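3. 評価対象キットと収集手順

3.1 キットの構成

本研究で評価したのは、Ernetti社が貸与形式で提供している手持ち型グリッパキットである。ロボットアームを設置せずに操作データを収集することを目的とした製品で、作業者はグリッパ本体を手に持ち、対象物に対して直接把持や移動を行う。1キットにはグリッパ2台、交換用の指パッド、校正用の治具、収録用ソフトウェアOrngateの利用権が含まれる。契約は月単位であり、収録データの変換と軌跡の復元は同社のサーバ側で処理される。ローカル環境で変換を行う契約形態もあるが、今回は使用していない。

指パッドは黒色で、内側の面に凹凸がある。本評価では付属品をそのまま用い、表面の加工や摩擦材の追加は行わなかった。先行するWeerasingheらの報告では指先形状を変更した条件も比較されているが、本稿の関心は納品時の状態でどこまで作業できるかにあるため、対象としなかった。

3.2 収集環境

収集は、衛生設備の展示スペースであるHokportで行った。浴槽と便器が並ぶ室内は、白く光沢のある面が多く、照明の映り込みが生じやすい。卓上での収集が大半を占める既存の評価とは条件が異なり、浴槽の縁のように幅が限られ、緩やかに湾曲した面の上で小物を扱う必要がある。ブラインドは全課題を通して下ろし、天井の蛍光灯を点灯した状態に統一した。展示品の配置は変更していない。

3.3 課題と手順

課題は16種類を設定した。このうち14種類は片手、残る2種類は両手で行う。対象物はボトル、キャップ、ブラシなど、浴室と洗面まわりで日常的に扱われるものから選んだ。図3は、浴槽または洗面台の縁に置いた青いボトルキャップを対象とする課題である。キャップは背が低く、指を開いたまま水平に近づけると指先が縁に接触しやすい。このため作業者には、手首をやや起こした姿勢で接近するよう事前に指示した。

各試行の開始時には、グリッパを静止させて初期姿勢を記録し、開閉を一度行ってから作業に入る。対象物を落とした場合も収録は止めず、その試行を失敗として残した。キャップの課題では、開始位置を試行ごとに縁に沿ってずらし、同じ位置からの試行が連続しないようにした。全課題を合わせた収録数は909試行である。作業はMengとDongが交代で担当し、初回の課題の前に、サービス側が用意した手引きに沿って練習を行った。

3.4 運用上の所見

導入時の校正は手引きの記述のみで完了し、サポート窓口への問い合わせは不要であった。一方、浴槽の縁に沿って本体を低く動かす課題では、ケーブルの取り回しが作業者の負担となった。2台を同じ場所で使う際には、床に垂れたケーブルを踏まないよう、立ち位置をあらかじめ決めておく必要があった。貸与品に付属するケーブル留めは机の天板への取り付けを前提としており、今回の環境では使用できなかった。

Orngateの収録画面は、試行の成否をその場で入力できる点で扱いやすい。ただし、入力後に判定を修正するには該当試行を一覧から開き直さなければならず、連続して収録する場面では手間がかかった。軌跡の復元に失敗した試行は一覧に印が付くものの、原因は表示されない。光沢面の映り込みとの関係については、次節で復元結果と照合して検討する。

図3 浴槽または洗面台の縁に置いた青いボトルキャップと手持ち型グリッパの指先

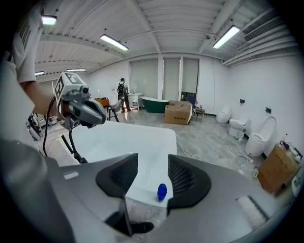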